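The parish newsletter and me

I have been writing this blog long enough that people assume I can be trusted with other kinds of writing, and in December that assumption caught up with me. I agreed to put together the village newsletter. I would like to say I was flattered into it, but I was standing by the coats at the time and wanted to get to mine.

The newsletter is called the Ora, for reasons lost with the man who named it. It goes to every house, including the ones with a sign saying no junk mail, and it has been going in one form or another longer than I've been alive. I have a box of the old ones. They were handed over with the job, in a carton that once held tinned peaches, and I spent most of the week after Christmas reading them when I should have been writing the next one.
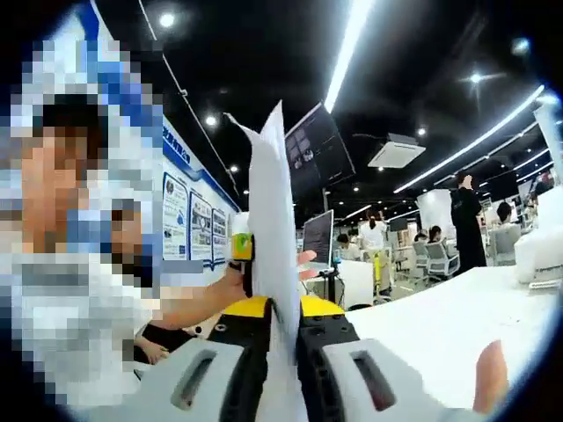

No. 7

What strikes you, reading the early ones, is how cross everybody was. You expect jam. There is some jam, but mainly there are letters about the footpath. The footpath between the chapel and the old Magsi dairy was either a public right of way or a man's private garden, depending on who had the pen that month, and it was argued over for so long that the two sides began quoting their own earlier letters as evidence. By the end neither of them seems to have been walking on it.

Then there are the recipes, which I would describe as optimistic. One for a boiled pudding gives the cooking time as "until you are ready to go out". Another lists suet twice. I made the second one, with both lots of suet, and I can report that it keeps.

The person I've come to love is Lenuța Olteanu, who had a column on the back page called Notes from the Top Road. She had moved here with her husband, who had work at Prusorgate, and she wrote as if the whole village were a play put on for her and she'd been given a slightly restricted view. She wrote about the bus shelter. She wrote about being told off for hanging washing out on the wrong morning. She once gave an entire column to the question of why English people say sorry to a door. It's all very dry and I don't think the editor noticed half of it, because she is often printed next to a notice on the same subject that means every word.

She had a running battle with a shop on wheels called Troltari, which came up the hill when it felt like it and sold paraffin, biscuits and shoelaces. The driver gave short measure and she kept a record. In one issue she published the record. In the next issue there is a small, stiff advertisement from Troltari offering "honest weights", and after that she never mentions him again, which I take as a win.

I'd hoped to find her last column, some sort of goodbye, but there isn't one. She writes about a blocked gutter and in the next issue the space has gone to a man who bred canaries. I've asked at the chapel and at the pub. The chapel thought she went to live near a daughter. The pub thought she was the one with the dog — so we can leave the pub out of it.

Meanwhile there is my own issue to get out. I was told to expect 1248 words from contributors and a bit of filling in. What I have is a long poem about frost, the dates of the bin collections, and three people who would each like to have the front page. The frost poem has more verses than there was frost. I've cut it once and had a telephone call, so it has grown back.
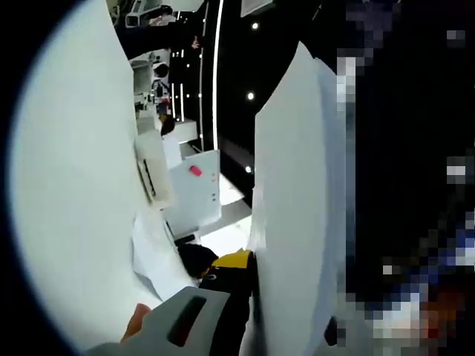
White on white, January 6, 2024.

I did think of reviving Notes from the Top Road, and wrote half of one, about the bus shelter. It was no good. I was trying to be Lenuța, and I haven't her patience or her grudge against the paraffin man. I may reprint one of hers in its place, if I can find out whom to ask. The one about the door would do nicely, and it would push the bin dates on to page two, where I already know I shall hear about it.

If anybody reading this had a grandmother on the top road who kept cuttings, do get in touch. I'd also take a decent recipe, with the suet in once.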